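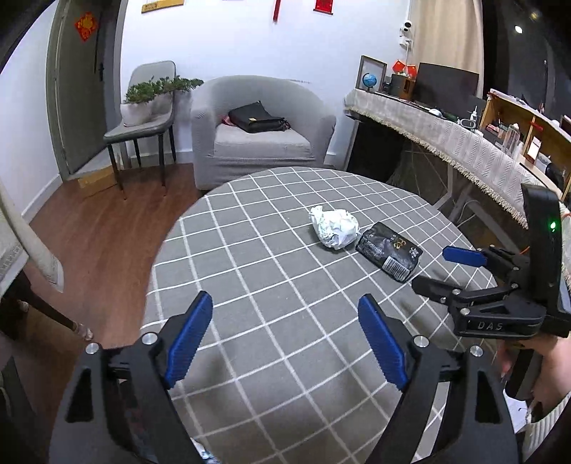
Visit report: Kairys, August

Anitha Devadiga and I visited Kairys to see how its written rules for hand-held gripper recording are applied in a furnished room. Siiri Siliņa led the visit. The work at hand was tabletop clearing: a paper ball and a snack bag on a round table, with two grippers.

Rules for operators

The code runs to 40 clauses. Most concern the operator – grip, sleeve clearance, cable routing. Jaws stay open until both objects have been checked against the task sheet.

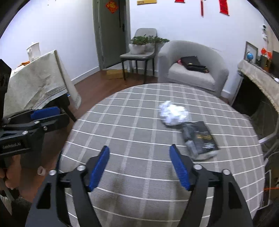
Records and retention

Each session is logged under a room code. Siliņa allows 2 retries per task; failed attempts are kept and labelled. Our own draft, Trerkau, says nothing on failed attempts and should. Devadiga will compare the clauses on household privacy.

Filed under: Site visits | Standards and practice

Contact us | © Iritis | Back to top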